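Module 4 – Planifier l'équipement d'un poste de manipulation automatisé
Support de cours, séance du mercredi
Intervenants : Natalia Arellano, Halvard Sjögren

4.1 Partir de la tâche

Le budget d'un poste s'établit à partir des objets à saisir et de leur support. Le prix du bras vient ensuite. Pour chaque objet, la fiche de besoin indique le diamètre, la masse, la matière, l'état de surface et l'accès laissé libre par le support. La verrerie impose deux lignes supplémentaires : l'effort de serrage admissible et la casse prévisible.

4.2 Supports et consommables

Les supports sont chiffrés séparément du bras. Une mousse découpée coûte peu et ménage le verre, mais elle s'use et se nettoie mal. Un support usiné se positionne mieux et s'amortit sur la durée du poste. Les tubes figurent en consommables, avec leur lavage ou leur remplacement.
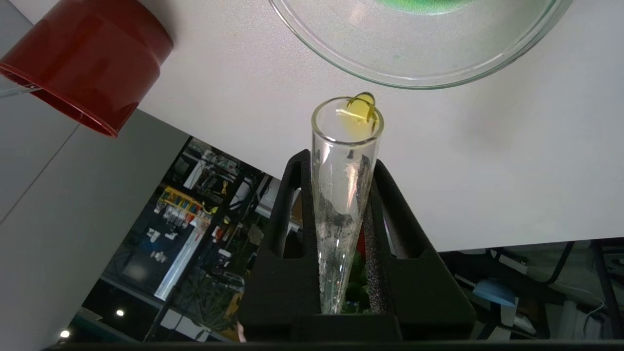 Fig. 1 – Tube à essai en verre dans un support en mousse noire, vu depuis le poignet du robot. Résidus visibles sur la paroi intérieure.

Le verre transparent pèse aussi sur le choix du capteur. Les reflets et les dépôts perturbent la détection du bord ; il faut donc prévoir un essai sur tubes propres et sur tubes souillés avant toute commande. L'éclairage est inscrit au même poste que la caméra.

4.3 Cas Delaunay

Données de l'exercice :
Préhenseur Moleck : 904 € l'unité, quantité 2
Lot de supports Kikia : 45 € l'unité
Intégration et mise en service (Carine) : forfait de 1 000 €

Le bras est déjà en place et n'entre pas dans le calcul. Le second préhenseur sert de rechange. Avec un seul lot de supports, le total s'élève à 2 853 €, hors consommables et formation.

4.4 Travail à rendre

Reprendre le tableau avec deux lots de supports, puis ajouter une ligne de maintenance annuelle et justifier le montant retenu. Remise en novembre, sur une page.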